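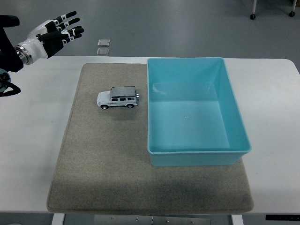 Poduva Community Workshop – Woodworking and Repair Club

Finetti folding workbench: a long-term review
Written up by Gitau Kioko, 1/10/23

I have been meaning to put something down about the Finetti bench since May, when Hazem Benkirane talked me into buying one for my garage, and I'm sorry to everyone who has been asking me at the tool swap and getting a different half of the story each time. So, the whole story, with a cup of tea beside me.

First, the price. I paid 90 dollars, which felt like a lot for something that folds up and hangs on a hook, until I remembered what I'd spent over the years on sawhorses that wobbled. It came in a flat box with the legs already attached, and putting the rest together took me 40 minutes, including a hunt for my reading glasses. The instructions are mostly drawings and they are good drawings, although step four shows the crank handles facing the wrong way (Wael Fahmy did the same thing with his, so I don't feel too bad!).

Now, the clamping. The two halves of the top wind apart and together, and they hold a board beautifully. I planed the edge of an old maple shelf on it, leaning in pretty hard, and the shelf stayed put. Round things are less happy. I tried a chair leg and it crept on me every few strokes – a scrap of leather on each side cured that.

What I don't love is the height. I'm tall, and after an hour of hand sawing my back lets me know about it. My wife, who used it to refinish her mother's jewelry box, thinks it's just right, so please try one before you take my word. The rubber feet also pop off if you drag the bench over a door sill, and I've glued two of mine back on.

I did look at the Radwan, which is heavier and steadier and has a nice little tray for screws. If you have room to leave a bench standing all year, I'd send you that way. I have a car to park, so the Finetti goes up on its hook every evening, and after a summer of that the hinges are still snug.

Mine will be at the next tool swap if you'd like to lean on it for a while. Bring a board.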